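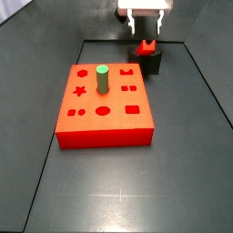
19/01/2023

Back on the by-election turnout sheets for Kyei ward today, and I've spent most of it arguing with my own spreadsheet. The Setico export arrived overnight with all the polling districts in it, which was a nice surprise, but whoever set up the columns has put postal votes issued and postal votes returned under the same heading. So my first turnout figure for Leser Road came out at 108 per cent. Lovely to see such an engaged electorate!

Fixed it by going back to the declaration notices and typing the returned figures in by hand (slow, but I trust them more). Leser Road is now 29 per cent, much more like what the agents were muttering at the count. I've left the bad version in the old tab, coloured yellow — please don't delete it, I want to send it to Setico with a polite note.

Two things still don't add up. Soneck East has 7 more ballots in the verification total than in the candidate totals plus rejected papers. I went through the rejected categories again and I think the "voted for too many" line has been missed off the summary, but I need the original form to be sure. Atieno Nzioka has asked the elections office for a scan and they've said they'll look for it.

The other is the boundary. A chunk of Soneck West moved into Kyei last May, so comparing with the previous contest is a bit of a fudge whichever way I do it. Tried it 2 ways, once with the old boundary and once sharing out the moved streets by size of the register. The swing hardly shifts between them, but the order of the third and fourth parties flips, and somebody is bound to put that on a leaflet. I'm inclined to publish both and say so in the notes.

Also had a go at the chart for the briefing. The party colours are too close together when printed in grey, so I've switched to patterns. Ugly, but readable from the back of the room.

Next: chase the scan, redo the swing table once Soneck East is sorted, and rename the files, as I now have three called "final".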